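홈 > 주방가전 > 찜기·전기냄비
Grirley 전기 찜냄비 (스테인리스 찜판 포함)
상품코드 632
브랜드: Grirley
판매: Fondlow 주방
색상: 화이트
배송: 오후 2시 이전 결제 시 당일 출고

상품 설명
흰색 원통형 본체에 둥근 스테인리스 찜판을 올려 쓰는 전기 찜냄비입니다. 본체에 물을 붓고 찜판을 얹은 뒤 앞쪽 아래의 다이얼을 돌리면 가열이 시작됩니다. 찜판을 빼면 라면이나 국을 끓이는 냄비로 쓸 수 있습니다.
찜판 바닥에는 작고 둥근 구멍이 줄지어 뚫려 있습니다. 주먹만 한 찐빵 네다섯 개를 찌기에 알맞고, 만두나 고구마, 단호박, 달걀도 같은 방법으로 찝니다. 손잡이는 옆으로 뻗은 일자형이며 끝부분은 검은색입니다.

제품 구성
본체, 스테인리스 찜판, 뚜껑, 사용설명서
접시는 포함되지 않습니다.

사양
전원 코드 길이: 170cm
조작 방식: 회전 다이얼
찜판 재질: 스테인리스
보증 기간: 구입일로부터 2년

찐빵 찌는 법
1. 본체에 물을 붓습니다. 수위가 찜판 바닥에 닿지 않아야 합니다.
2. 다이얼을 강으로 맞추고 물이 끓을 때까지 기다립니다.
3. 찐빵을 서로 간격을 두고 찜판에 올립니다. 찌는 동안 부풀기 때문에 붙여 놓으면 껍질이 뜯어집니다.
4. 뚜껑을 덮고 중으로 낮춰 찝니다. 냉동 찐빵은 냉장 찐빵보다 오래 걸립니다.
5. 다이얼을 끄고 잠시 두었다가 뚜껑을 엽니다. 집게로 한 개씩 꺼내 마른 접시에 옮깁니다.

세척 및 보관
찜판은 중성세제와 부드러운 스펀지로 닦습니다. 구멍에 반죽이 끼었을 때는 미지근한 물에 담가 두었다가 솔로 문지르십시오. 본체는 물에 담그지 말고 젖은 행주로 닦은 뒤 말립니다. 안쪽에 하얀 물때가 생기면 식초를 조금 탄 물을 끓여서 버리고 헹구면 됩니다.

주의사항
사용 중에는 찜판 테두리가 뜨겁습니다. 맨손으로 잡지 마십시오.
물 없이 가열하지 마십시오.
평평한 탁자나 조리대 위에서 사용하고, 벽과 간격을 두십시오.

교환 및 반품
음식을 조리한 제품은 단순 변심으로 반품할 수 없습니다. 찜판만 따로 구입하실 때는 부품 번호 75번으로 주문하십시오. Gosling 찜판은 지름이 달라 맞지 않습니다.
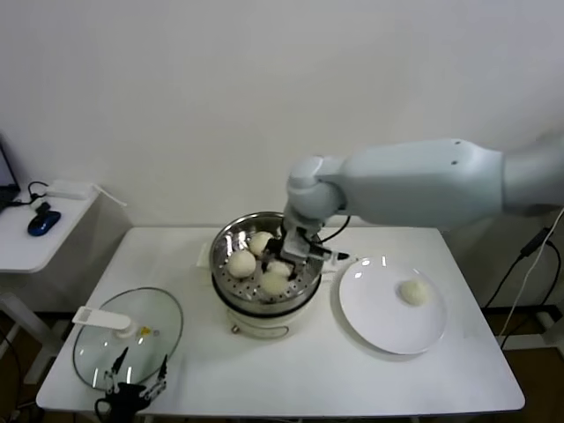

찐빵이 찜판에 달라붙지 않게 하려면 어떻게 해야 하나요?
찜판에 젖은 면포나 구멍 뚫린 종이 시트를 깔고 찌십시오. 깔 것이 없으면 찜판에 식용유를 얇게 발라도 됩니다.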